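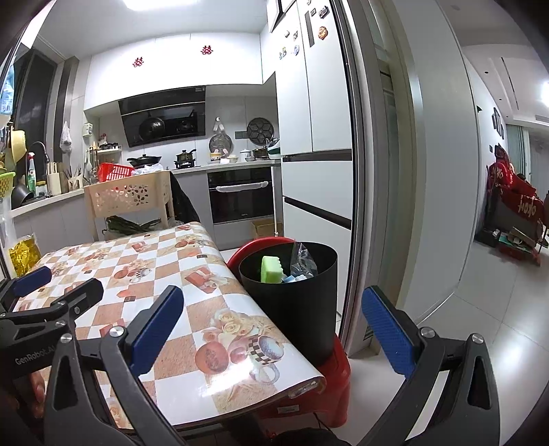
Fig. 7. Low table, red stool and black bin, with the hob and worktop behind.

Section 13: Wiping down the table and sorting the small rubbish

The Stistari leaflet that comes with most patterned table covers says a glossy cloth "cleans itself with one wipe". We have our doubts. Treat that as sales talk and do the following.

1. Clear the table completely. Wiping round things leaves rings.

2. Set a stool at the corner of the table and stand a bin or basin on it. The Flandlow guide tells you to buy a matching caddy (part 3770). Any stable container will do.

3. Put the sponge in the container so it doesn't drip on the cloth.

4. Wipe from the middle towards the edges with a damp sponge, then dry with a paper towel. Lift the curled edge and wipe underneath.

Note: Usico spray claims to leave no streaks. On a shiny cloth under a ceiling light you will see streaks whatever you use – dry it a second time and leave it at that.
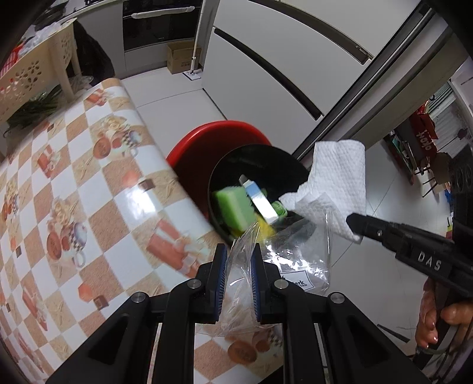
5. Go through the container before you empty it. Clear bags hide small things, so open out each crumpled one and feel inside. Take out the sponge and any boxes you mean to keep.

6. Flatten the empty bags. Folding them into triangles, as Afridi recommends, takes longer than it is worth.

Caution: Do not put a hot pan on the cloth, even if the label says heat resistant. Use a thick mat.

Caution: Keep used paper towels and plastic bags well away from the gas hob.

7. Return the stool to its place and let the sponge dry in the open. A sponge sold as odour-free will still smell if it is shut in a bag until Sunday.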